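About us

Flikton is a small company that collects examples for robots which must learn to work with their hands. We started in February with two people and one table. Today our collectors work in real homes in Brestano, because a laboratory does not look like a place where somebody lives.

Every collector works with a pair of handheld grippers. A person does the task, and the grippers record how the fingers move. One task is repeated many times - with other towels, other tables, other light.

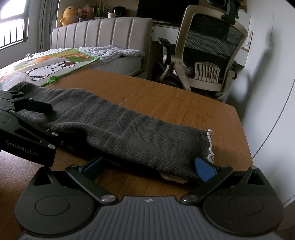
Text: Maricica Preda, collection lead. Last updated July 21, 2026

Folding is our biggest group of tasks. A knit towel folded to a long strip is held at both ends, one gripper on each. Soft things are difficult for a learning system, so we ask for 1000 good examples before we close a task. Anayeli Arriaga checks the recordings and sends back the ones where the grip is not clear.

We now have 32 collectors and 172 tasks in our list. If you want to collect with us, write to the Flikton office in Brestano. Training takes 20 hours and is paid.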